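## Chapter 10: When the Work Is Shared

At the Motstead plant of Lanz, two robot stations were first built on a screen. Hermine Ruchti had packed parts by hand for many years, and in April she was asked to judge each movement before the machines came.
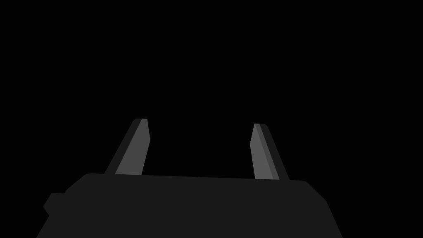
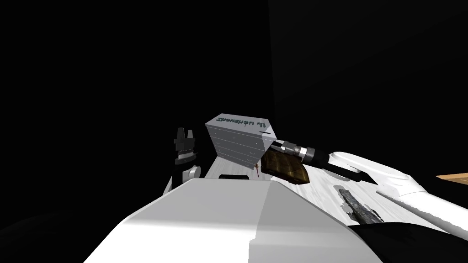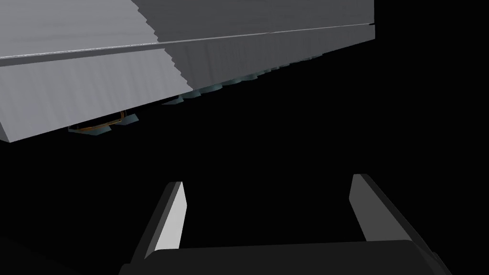 *Figure 10.2. Computer-rendered views from the station study.*

Her job got a new name and the same pay. In this chapter we ask who should decide such changes, and how early.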